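Gurnitz Street grocery reopens with longer hours and a bigger snack aisle

September 27, 2022
3 min read 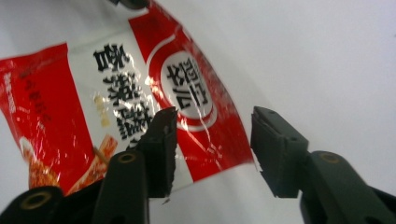 When is the store open now?

From 7 in the morning until 10 at night, every day of the week. The old closing time was 8.

Hukier Foods, the grocery on the corner of Gurnitz Street and the river road, opened its doors again on Tuesday's old delivery schedule after being closed for most of the summer. The store had been shut for 14 weeks while the floor was replaced and the wall between the shop and the former shoe repair next door was taken out. The sales floor is now close to twice its earlier size.

The work was first announced in February, with a planned closing of eight weeks. That stretched when the crew lifted the old floor near the dairy cases and found that the drain line underneath had to be replaced all the way out to the street. The city permit for the street part of the job took most of July. The sidewalk on the Gurnitz side was closed during that time and people walking to the bus stop had to cross twice.

The entrance has moved. It used to be on the corner itself, up a single step. It is now on the river road side, level with the sidewalk, with a door that slides open. The old corner door is locked and has been turned into a window. A bike rack was put in next to the new entrance, and the two short-term parking spaces in front of it are marked for 15 minutes.

Inside, produce is on the right, bread and the bakery case are straight ahead, and the meat counter is in the back where it was before. The meat counter keeps its own hours and closes at 7. Household goods, pet food and paper products are in the part of the building that was the shoe repair.

The largest change is in the packaged food section. Before the summer the store had one short shelf of imported items at the end of the rice and pasta aisle. That shelf has become a full aisle, running from the front of the store to the back. The front third is noodles, sauces and canned goods. The middle is tea, coffee and baking supplies. The back third is snacks, including chips, crackers, dried fruit, candy and seaweed, from East Asia, Eastern Europe and Latin America.

According to the store, the decision came out of a customer survey handed out at the registers last winter. A total of 613 people filled it in. The survey asked what shoppers went elsewhere to buy, and imported groceries came in second, after fresh fish. The store said it does not have the space or the drainage for a fish counter and has no plans to add one. It will carry a larger range of frozen fish.

Most of the new products come through Sun, a wholesaler that already supplied the store with rice and cooking oil. Deliveries for the aisle arrive twice a week, so some items may run out in between. A request sheet is kept at the service desk. The store said it will try to order anything that is asked for by several customers, as long as the wholesaler carries it.

Shelf labels in the aisle give the name of each product in English along with the price and the price per ounce. Ingredient and allergy information in English is on a sticker on the back of each package. Shoppers who find a package without a sticker are asked to take it to the service desk so that it can be pulled and labeled.

Prices on the rest of the stock have gone up somewhat since the spring. Milk and eggs both cost more than they did before the closing, in line with other stores in the area. The store brand of bread is the same price as before. The discount for shoppers over 65 is still in place and still applies on the first day of each month.

The store now has 78 employees, counting part-time staff. Those who worked there before the closing were offered shifts at the Dadel Avenue store over the summer, and most have come back. The longer hours meant hiring for the evening shift in particular, and a few of those jobs are still open. Applications are taken at the service desk or by mail. Applicants for evening work have to be at least 18.

There are six registers, up from four. The store looked at putting in self-checkout machines and decided to wait until next year. One register is set aside for people buying ten items or fewer, though during the first days of business it was used for everyone at the busiest hours.

Bottle and can returns have moved outside, to a small room with its own door on the Gurnitz side. It closes at 9, an hour before the store. Slips from the return machine have to be used on the same day.

Delivery has started again as well. Orders have to be phoned in by 2 in the afternoon to arrive the same day, and the delivery area is unchanged, from the railroad tracks to the river. The fee is waived for people with a disability parking permit. Orders from the far side of the river are handled by the Dadel Avenue store, which keeps its old hours for now.

Some work remains. The sign over the new entrance is temporary, and the permanent one is expected before the end of the year. The outside wall on the river road side still has to be painted. Scaffolding will go up for that job for around two weeks, weather permitting, and the entrance will stay open the whole time. The public restroom next to the service desk is not yet in use, pending a final plumbing inspection.

Neighbors on Gurnitz Street had raised the question of early truck noise when the plans were presented. Under the permit, deliveries may not begin before 6:30 in the morning and trucks may not idle in the alley. Complaints about deliveries go to the city's noise line, and the number is posted at the alley gate.

The bus stop that was moved half a block during the street work is back in its regular place in front of the pharmacy. The temporary stop has been taken down.

Gift cards bought before the closing are still good. Paper coupons with a summer expiration date will be accepted through the end of next month at both stores.

Recent items

Dadel Avenue paving pushed back to spring
River road speed limit lowered near the school
Library adds evening hours for the fall
Leaf pickup dates set for all districts
Water main flushing planned north of the tracks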